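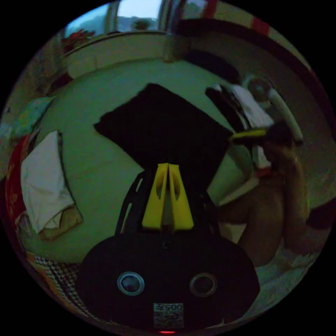 Skumcombe firm puts hand-held grippers ahead of new robot arms

Dandley, the Skumcombe home services company, has changed its equipment plan for the coming year and will buy hand-held grippers before it spends anything more on robot arms.

The plan, published in October 2018, sets aside money for 3 hand-held units in the first round. Each one costs £722 with its fingers fitted. A spare set of fingers is £202, and the company has allowed for one set per unit.

The grippers are carried by a person, who uses them to pick up and move ordinary household things such as cushions, towels and clothes. The recordings are then used to teach a robot arm to do the same jobs. Dandley wants a machine that can tidy a floor before cleaning starts, and says it needs far more recordings from lived-in rooms than it has now.

Until this summer the company had planned to collect them with a full arm on a wheeled base, on hire from Talpur. That was dropped after a trial in which moving the arm between houses took up most of each working day. Stairs were a problem too. The hire agreement has been allowed to run out and the money moved to the hand-held units.

Two suppliers were asked for prices. Talpur offered a cheaper gripper but could not promise delivery before the new year. The order has gone to Drado, which makes the fingers and the body separately, so a worn finger can be changed without sending the whole unit back. Dandley expects fingers to be the main running cost – they rub against floors and furniture all day – and will look at the spares budget again after the first three months.

Storage was left out of the first draft and has now been added. Cards, a reader and two backup drives come to £273. Staff time is in a separate budget and is not included in any of these figures.

The first units are due in November. They will be used in furnished rooms, on floors with rugs, clothing and bags left out, and people will be trained on them for a week before any recordings are kept.

A decision on buying an arm has been put back until the recordings have been checked. Dandley has kept a line for it in the plan, but with no sum against it. Drado and Talpur will both be invited to quote again at that point.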